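2 Color words at the paint counter

Most of the trouble in our slips sits between blue and green. Figure 1 gives the flavor.
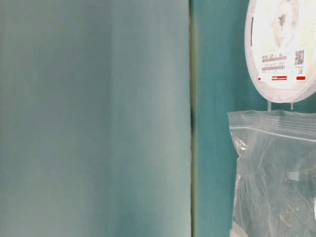 Figure 1. Blue-gray to teal panel with a more saturated teal surface behind it; plastic bag at right.

The rest of this section covers where the slips came from, how we sorted the words on them, and what people seem to do when one plain color word won't hold. Prices and brands are left for later work. So is white, sadly. White needs its own paper.

2.1 The slips

Two shops. Cluvik, in Oltthorpe, is the bigger one and sells to trade as well as to walk-in customers. Laitinen, in Zurnthorpe, is a family counter at the back of a hardware store. Both still take custom mix orders on paper. The customer says what they want, the clerk writes it down in the customer's words (that is the house rule in both places, kept more strictly at Laitinen), and only after that does anybody open a fan deck. The words come first and the code number second, and both end up on the same slip. That order matters a great deal for us. A person who has already looked at a chip called Harbor Mist will say harbor mist. A person who hasn't will say "sort of gray, like the old boat shed."

We took the August slips from both shops, more than 200 in all. Slips with only a code on them went out. So did repeat orders ("same as last time"), trade orders phoned in by contractors, and anything where the handwriting beat both coders. A few slips had been used to wipe something and could not be read past the first line. Out as well.

What a slip holds: the asked-for words, the room or object to be painted, the finish, the final code, and a box for notes. The notes box turned out more useful than we planned for. Clerks write things like "wife to check" or "brought cushion," and one clerk at Cluvik draws a small arrow for lighter or darker. We copied the arrows too.

Customers' names were cut off by the shops before we saw anything. We didn't interview customers. We did talk to the clerks, informally, over the counter, and their remarks are used below only where a slip backs them up.

2.2 Sorting the words

Joni Leinonen did the first pass at sorting and the second author did it over again, blind. Where they disagreed the slip was talked through. Where talking didn't help, it was marked unsettled and kept in the totals but not in the examples.

Four kinds of wording, in the end. We started with more and gave up.

Plain. One basic color word, maybe with light or dark in front. "Light green." "Dark blue."

Joined. Two basic words stuck together, or one bent toward the other. "Blue-gray," "greeny blue," "gray but going green." Order seems to carry weight here and we come back to it.

Thing words. The color of something: moss, slate, denim, pond, a named bird, a named car. Teal was a headache. It's a bird, but hardly any customer is thinking of the bird, and we ended up treating it as plain. A reader who prefers to put it with the thing words can do so without hurting the main point.

Fenced. The customer says what the color must stay away from. "Not minty." "No yellow in it." "Anything except hospital." These can ride along with any of the other kinds and often do.

A slip could fall under more than one kind. Most of the long ones did.

2.3 What people ask for

Plain words rule for reds, yellows and browns. Somebody who wants a red door says red door. There may be a light or a dark. The clerk opens the deck, the customer points, done. Clerks at both counters called these the quick ones.

Blue to green is another story. Slips in that stretch are longer, with more crossing out, and fences turn up far more often than elsewhere. We counted 34 fenced requests for blues, greens and the grays next to them, against only 2 for all the reds, pinks and oranges together. Small numbers, granted, and one summer month. Still hard to put down to chance or to clerk habits, as the lean is the same in both shops.

A typical long slip, Laitinen, for a bathroom: "blue gray, more gray, not cold, like the sea but not sunny." Another, Cluvik, for kitchen cabinets: "green that is nearly blue. Not turquoise!!" Exclamation marks are the clerk's. We take them as a record of tone.

Joined words first. When somebody says blue-gray, the final code tends to be a gray with blue in it. When they say gray-blue, the final code tends to be a blue that has been dulled. So the last word is the home color and the first word is the push, just as the grammar would have it. No surprise there. But with blue and green the pattern falls apart. Blue-green and green-blue led to the same run of codes, and on several slips the clerk has written both, one over the other, as if the order had been argued about and dropped. Our reading is that customers don't have a home color in that stretch. They're naming the two banks of the river and leaving the clerk to find the middle.

Thing words next. These depend on the place more than we thought they would. "Boat shed" shows up in Oltthorpe on slips from plainly different customers, and it always ends in the same corner of the deck. The shed is down by the slipway. Everyone in town has walked past it. In Zurnthorpe nobody asks for boat shed, they have no boats, but there is a run of "station green" that does the same job. A shared object gives a whole town one exact word for a color that otherwise takes a sentence. An outsider can't use it. We wonder what happens to the word when the shed gets repainted, and one of the clerks told us it already has been, years back, and people still mean the old color.

2.4 The room gets into the word

The room or object to be painted was written down for nearly every slip, so we looked at whether it shifts the wording. It does, some.

Bedrooms pull in feelings. Calm, soft, sleepy, restful. These aren't color words at all, and we had no place to put them until late in the sorting. Soft in particular is slippery. At Cluvik it ends up as lighter. At Laitinen it ends up as grayer. Could be the customers, could be the clerks. We can't pull those apart with slips alone and won't try.

Outdoor jobs pull in neighbors. "Same as next door but darker." "Not like next door." Fences and gates, mostly. (Real fences, that is. Our label was badly picked and by the time we noticed it was in all of the files.)

Furniture pulls in memory. Chairs and dressers are asked for in the color of somebody's earlier chair or dresser, and the customer will sometimes bring a chip of it or a drawer front. Slips with an object brought in are short on words, as you would guess. The object does the talking. There were 33 of these and we kept them apart for the length comparison, or they would have made the furniture slips look far more decisive than they are.

Light comes up too, though less than the clerks had told us to expect. North windows. "Gets dark by lunch." A few customers ask for one color and then describe how it will look at night, which is really two requests. The clerk has to pick which one to mix.

2.5 Second thoughts

Some slips have a changed code: one struck out, another written in. A change is our best sign that the words and the chip did not meet at first try. Changes bunch up in the same blue to green stretch, and they bunch up more on joined wordings than on thing words. A customer who says "moss" gets moss or something close enough to moss to go home with. A customer who says "green but grayer" is in for some back and forth.

Fenced slips have changes as well, but the direction is steady. The new code is nearly always further from the fenced color than the old one was. So the fence is meant. It's tempting for a clerk to hear "not minty" as chat, and the struck-out codes suggest this is what happens at first, and then the customer sees the chip and says it again.

One caution. Laitinen clerks strike through with a single line and Cluvik clerks sometimes start a new slip and bin the old one. Changes at Cluvik are therefor undercounted. We don't compare the shops on this point, only the wordings within each shop.

2.6 Limits

One month. Two towns that are near each other and share a newspaper. Clerks as the filter for everything. No idea who the customers were, how old, how many came back unhappy. Paper slips are themselves on the way out, and Cluvik has said it will move to a screen where the code has to be entered first, which would end this kind of record there. We asked for the older boxes before that happens and have been promised them.

Also, fan decks differ. Both shops used the same deck in August, but Laitinen had an older printing under the counter and clerks did reach for it. Codes match across the printings, the chips do not quite. The older blues have gone a little green with age. How much this fed into the struck-out codes we dont know, and section 3 takes it up with the two decks laid side by side.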